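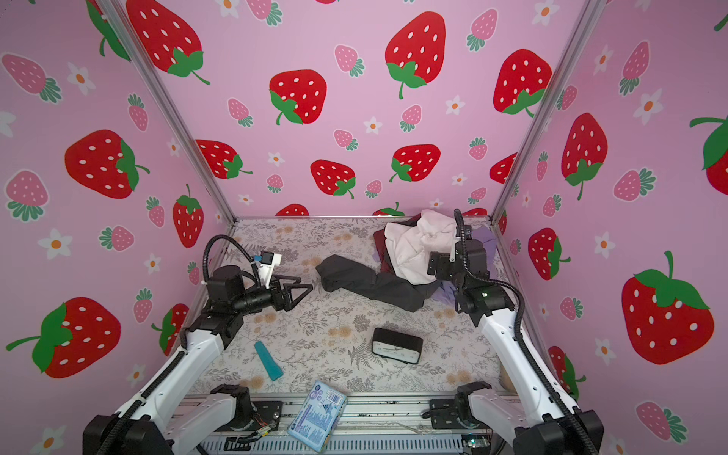 tarnfield wrote:
I would not start with clothes at all. With a soft pile the two arms never meet the same shape twice, and the person on the leader arms learns nothing about his own mistakes. Begin with the clock. It is rigid, it has an obvious front, and you can see at once if the grasp was bad.

Posted by olm_senitville, Monday
Thank you, but I have a different opinion. I have recorded hard objects for many weeks and the policy became good at hard objects only. The task I want now is tidying: the clothes are sorted to one side, the small things to the other. So I prefer to show it with everything on the mat from the first day, even if it is ugly.

My question was a different one, maybe I wrote it badly. When I operate both arms together, my left hand waits while my right hand works. In the replays the left arm stays still for long parts, and then it moves too fast. Should I cut these parts, or teach myself to use both hands more evenly? I have 676 episodes now and I don't want to throw them away.

kettlebridge replied:
Don't cut. If you cut the waiting, the arm jumps from one pose to another and the policy will learn the jump. I did this on the Enisley set and lost 14 days. Waiting is a part of the task. A person who folds a shirt also holds still with one hand.

tarnfield replied:
Holding still with a purpose is fine. Holding still because the operator has forgotten his left hand is noise. Those are two different things and you can tell them apart in the replay if you look at the fingers. I would mark the second kind and leave it out of training.

olm_senitville replied:
I tried this marking yesterday evening for one hour. It is slow, and I was not consistent with myself. The same pause I called "purpose" at 6 o'clock and "noise" at 7.

What helped more was to look only at the wrist view. From the side camera I always think the arm is doing something sensible.
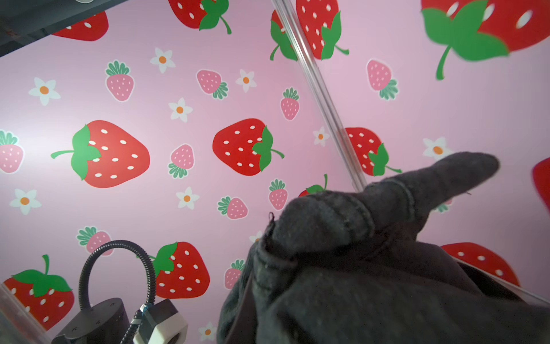 When I replay only this view, I notice that for long moments the wrist camera gives no information about the clothes. I had not thought about it when I was driving, as I look at the mat with my own eyes and not through the cameras. So the policy has to guess from the other views, and I was asking it to copy a decision that it could not see.

Now I try to keep the hand lower between two grasps and to turn the wrist towards the pile before I move in. It feels unnatural and my shoulder is tired after six episodes.

kettlebridge replied:
Good point about driving by eye. On Mollel we covered the direct view with cardboard and let people work from the screens only. Everybody complained and the first recordings were terrible, but later they were cleaner.

tarnfield replied:
I disagree with the cardboard. Depth on a flat screen is poor and people begin to poke at the cloth. Better to drive by eye and check the wrist view after each batch.

hazelmoor replied:
Which software do you use for the replay? Clenano crashes for me above 3000 files.

olm_senitville replied:
Clenano also, but I keep each day in its own folder – then it is all right. I will try the cardboard with one operator and without it with the other, and write the result in this thread.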